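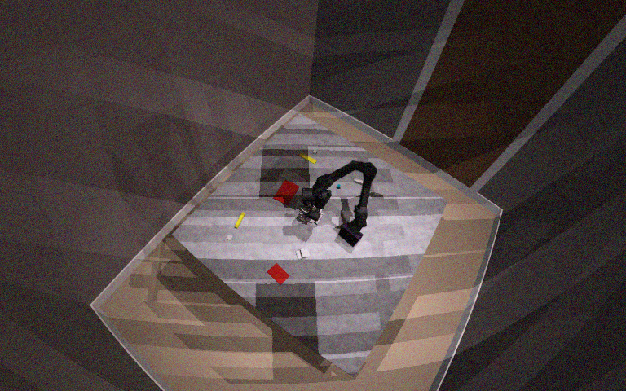 4.2 Shelf allocation at the Pirnley store

The Pirnley store holds spare parts in 22 aisles of adjustable shelving. Before the study, items were given a place in order of arrival, and fast-moving lines were often kept far from the packing benches. We compared this practice with two allocation rules, Andton and Buroto, using the order records for May.
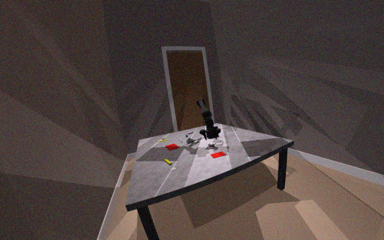
Both rules rank items by how often they are picked. Andton then fills the nearest free bay, while Buroto also keeps together items that are often ordered on the same docket. A total of 496 item lines were included. Heavy goods stayed on the lowest level under both rules.
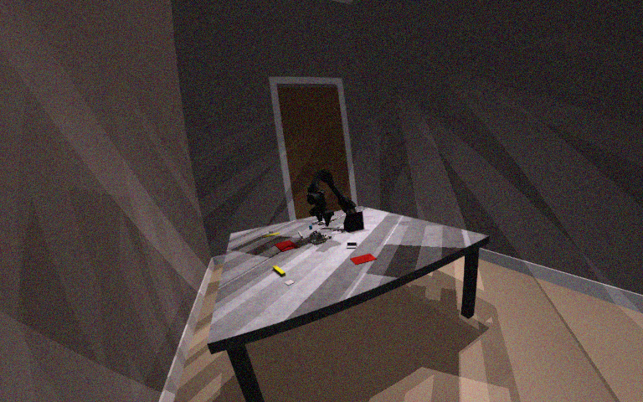 Walking distance fell by almost 8 per cent under Andton and by more under Buroto, although Buroto needed more moves at the start. Packing was left out of the comparison. Figure 6 shows the arm mounted at the far side of the table and its gripper pointing down at the top. The distances given end at the bench. Zoëga shelving was treated as fixed throughout.

Figure 6. Simulated table and arm.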